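搜索 请输入关键词 搜索

茶几上的玩具：和洪宜萱谈收拾

洪宜萱替人收拾客厅，主要是有孩子的人家的客厅。她入行前在家具店卖过沙发，后来跟着姐夫跑搬家，再后来发现搬家最费时间的是装箱之前的那一段，就把这一段单独拿出来做了。现在她和堂弟洪睿霖搭档，一个管分类，一个管搬动和修理。十一月里我去见她，约在下午三点，谈到天黑。

我原本准备了一张问题单，第一个问题是“一个乱掉的客厅应该从哪里下手”。她没怎么想就回答了。

“茶几。别的地方可以等。茶几在中间，大人小孩都往上放东西，杯子、遥控器、作业本、玩具，什么都有。茶几清出来，才有地方分东西。很多人先去收柜子，柜子里的东西拿出来没处摆，就摆到茶几上，最后两边都是乱的。”

她说的清出来，做法很简单。拿一只浅口的大盆，把不属于客厅的东西全放进去，端到走廊。剩下的如果都是玩具，就留在茶几上不动，先看。

“看一会儿。孩子把什么拿出来玩，就是他现在喜欢什么。你要是一进门全扫进箱子，就不知道了。我每次都跟家长讲，玩具摊着的时候是有信息的。”

我问她要看多久，她说泡一杯茶的工夫。

洪睿霖补充说，他一般趁这个时候检查桌子。“桌脚松不松，板缝里有没有卡东西。做客厅的，缝里什么都抠得出来，葡萄干、硬币、拼图的角。我带一根竹签，一把旧牙刷，够用了。”

他们接触最多的是木茶几。洪宜萱不太推荐玻璃面的，理由是手印多，孩子往上放硬的东西，大人要一直喊。她自己家的那张木茶几是在Bidville上买的二手，793块，不包运。卖家写的是“有正常使用痕迹”，她去看了，痕迹比写的多，但是结构没问题，就买了。

“我看二手桌子先看底下。人站着看到的都是面，面可以磨，可以上油，难看一点也能用。底下的架子如果歪了，你放什么都晃。我会蹲下去，两只手抓住桌沿往左右推。推得动的不要。”

那次砍价没有砍成。卖家是位退休的中学老师，坚持不让，但送了她一罐没用完的木蜡油。她现在还在用那个牌子，具体叫什么她不肯说，说是怕买的人多了涨价。

同一个时期她也看过Brutora的新茶几，在店里坐了半个下午。她承认做工不错，抽屉也顺，最后没有买，是因为抽屉。“有抽屉的茶几我不要。孩子的东西进了抽屉就出不来，再打开的时候，蜡笔都和橡皮粘在一起了。我给客人收过一个，铲了很久。”

关于尺寸，她的意见是宁可长，不要宽。宽的桌子，人坐在沙发上够不到对面，那一边就会长期堆东西。长的桌子可以分段，一段给大人，一段给孩子，孩子那段放什么大人不管。她建议沙发和茶几之间留出30厘米，能伸脚，也能让孩子跪着玩。

洪睿霖不同意这个数字。他觉得窄了，吸尘器的头转不过来。两个人为这件事当着我的面争了几句，没有结果。宜萱说她家就是这样留的，睿霖说所以你家那条缝里最脏。

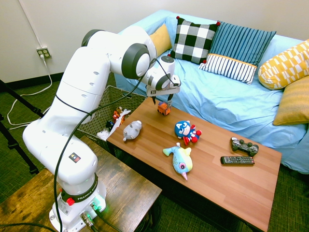
毛绒玩具是她谈得最多的一类。她说家长舍不得扔的，大多数是毛绒的；孩子真正天天抱的，往往只有一两个，其余的是客人送的、抓娃娃机抓的、超市换的。茶几上如果躺着几只毛绒玩具，她会先分有来历的和没来历的。美国队长这一种最好办，大眼睛、蓝脑袋、额头上一个白色的A，谁都叫得出名字，孩子长大了也有人接手。独角鲸那种淡蓝、淡黄、淡绿拼在一起的也容易送出去，颜色浅，小一点的孩子喜欢，只是角小，洗的时候要留心。麻烦的是灰色的那种，像犀牛又像河马，侧着一躺，大人都认不准，孩子却可能给它起了名字。“这种一定要问孩子。”她说，“认不出来的，你以为不重要，拿走了当天晚上就要哭。”

她自己就吃过亏。早几年给一户人家收客厅，有一只洗得发白的布兔子，耳朵掉了一边，她顺手放进了待处理的袋子。晚上十点，孩子的妈妈打电话来。袋子那时还在车上，她开车送了回去。从那以后，她的待处理袋子一律在客人家里放两个晚上再拿走。

“多数人会在第一个晚上翻袋子。翻就翻，那本来就是留给他们翻的。”

我问她怎么跟孩子谈。她说不能问“这个还要不要”，这样问，什么都要。她会问“它晚上睡在哪里”。孩子说得出来的，就照孩子说的放；说不出来的，再问愿不愿意让它去别人家住。

“别人家”在她这里多半是指黄子健那里。黄子健在社区里管一间玩具屋，可以借，也可以捐，一户人家一次最多借6件。我后来打电话问过他，他说毛绒玩具一向收得比较严，缝线开了的不收，里面有电池的要先拆掉电池。小车反而好办。

“车子最受欢迎。”黄子健在电话里说，“卡车、挖土机，刚摆出来就有人拿。轮子转得动就行，漆掉一点没关系。”

宜萱对小车有另外的意见。她觉得小车是茶几上最难收的东西，会滚，会掉到沙发后面，踩到也最疼。毛绒玩具踩了没事，小车踩了会骂人。她的办法是在茶几一头给车子留一个固定的“停车场”，拿纸胶带贴一个方框，孩子自己会停进去。胶带每个月换一次，换的时候孩子可以选颜色。

“有的孩子喜欢把车停在最远的那一边，大人够不到的地方。那就让他停，只要离桌边有一个手掌就行。”

睿霖说纸胶带撕下来会带漆，老桌子要小心。他遇到过一张，撕完留了一个浅色的框，客人倒也没生气，说正好以后不用贴了。

说到老桌子，他话多了起来。他原来在一间叫Yeon的木工修理店里学过，师傅是延金玉，韩国人，在这边住了很久，中文带一点口音，骂人的时候没有口音。店面不大，主要接椅子和小桌子。睿霖在那里头一年只做一件事，打磨。

“师傅给我一块旧桌面，满是划痕，让我磨。我磨平了拿给她看，她说磨多了，边上薄了。再给我一块，我不敢磨，她说磨少了。就这样一块一块地磨。”

他现在的原则是从延师傅那里来的，边桌一类的小家具，面上有划痕、颜色深一块浅一块，不影响用就不动。客厅里总要有一张不怕放东西的桌子，水壶、工具、重的东西往那里放，主桌就省下来了。他觉得很多人家的问题是每一张桌子都想保护，每一张都铺了垫子，结果垫子底下藏灰。

“掀开来一看，一圈一圈的。垫子我劝大家少铺。真要铺，铺好洗的布。”

木板拼的桌面，他清理的时候顺着板的方向擦，横着擦会把碎屑推进缝里。布要拧到几乎不滴水，擦完再用干布走一遍。蜡油一年上两次，梅雨季之前一次，入冬一次。颜色偏红的木头，他上油之前会先在桌板背面试一小块，有的油上去之后会变得很深，客人不一定喜欢。桌底的深色架子他只除尘，不上油。

我问有没有处理不了的污渍。他说记号笔，黑色的，渗进木纹里的那种。酒精可以去掉一部分，剩下的只好留着。宜萱插嘴说，她客人里有一位法国太太，伊莎琳·德洛奈，家里的茶几上有孩子用记号笔画的一条鱼，怎么擦都还看得见，后来索性叫睿霖在上面封了一层蜡。

德洛奈太太是他们的老客人，每个季度约一次。我和她通了邮件，她用中文回的，写得很客气。她说刚开始不习惯有人来看自己家里的玩具，觉得不好意思，第一次来之前自己先收拾了一遍，结果宜萱到了以后请她把玩具再倒出来。

“我倒出来了，女儿非常高兴，因为平时我不准她一次倒这么多。”她写道。

她家现在用的是Gradow的收纳箱，布面，没有盖子，放在沙发旁边的地上。宜萱对收纳箱的品牌没有执念，要求只有几条：不要盖子，孩子一只手拖得动，里面看得见底。有盖子的箱子，孩子打开以后盖子就成了另外一件玩具。深的箱子也不好，孩子要找压在下面的东西，只能整箱翻过来。

“一翻就又回到茶几上了。”她说，“所以我看一户人家的箱子对不对，看茶几就行。每天都翻得满桌的，多半是箱子太深。”

标签她也贴，贴图，不贴字。图由孩子自己画，画得像不像没有关系。有一家的孩子把“车”画成一个方块加两个圆，“毛毛的”画成一团乱线，全家都看得懂。她试过替孩子打印漂亮的图片，孩子不认，照旧乱放。

清洗方面，她的做法比较保守。毛绒玩具进洗衣袋，凉水，轻柔一档，平放着晾，不挂耳朵也不挂尾巴。五官是绣上去的可以放心洗，是塑料粒缝上去的，先用手扯一扯，松的就补两针再洗。晾的时候隔几个小时翻个身，里面的棉花不干会有味道。冬天她会放在暖气旁边的架子上，不直接放在暖气上。

“洗完要给孩子看一下，闻一闻。有的孩子不喜欢洗衣液的味道，会说它变了。所以我让家长用没有香味的。”

她不主张一次全洗，说床上一定要留一只没洗的。

我们也谈到了收费。她按小时算，第一次上门看不收钱，只收车费。有人觉得贵，说收拾玩具谁不会。她通常不争辩，把做法讲一遍，让对方自己先试。试过以后又来找她的也有，没有再来的更多，她觉得这样也好。

“本来就是自己能做的事。找我的人，多半是一个人在那堆东西前面坐久了，不想动。我去了，他也跟着动了，有时候一半是他自己做的。”

这份工作最累的部分，她说是腰。孩子的东西都在低处，茶几低，箱子低，一天下来蹲着的时间比站着多。她车里有一块园艺用的跪垫，绿色的，边已经磨烂了。睿霖给她做过一张小板凳，她嫌重，现在放在自己家玄关换鞋。

谈到这里外面开始下雨，睿霖去关窗，回来的时候问我家里有没有孩子。我说有一个，五岁，茶几上现在是恐龙和积木。他问什么材质的茶几，我说不上来，好像是木头的。他让我回去蹲下来看看底下。

宜萱关心的是积木。她认为积木不该和毛绒玩具放在同一个箱子里，小块会钻进毛里，洗的时候在机器里响。她让我先准备两个箱子，别一口气买一排，用一个月再看缺什么。

“还有，今天回去别收。”她说，“孩子摆好的恐龙先放着，明天问问他谁是谁。”

我照做了。茶几我也看了，用力推了一下，有点晃。睿霖听说以后让我拍一张桌腿接头的照片发给他，说可能只是螺丝松了，要用六角扳手，叫我别用钳子硬拧。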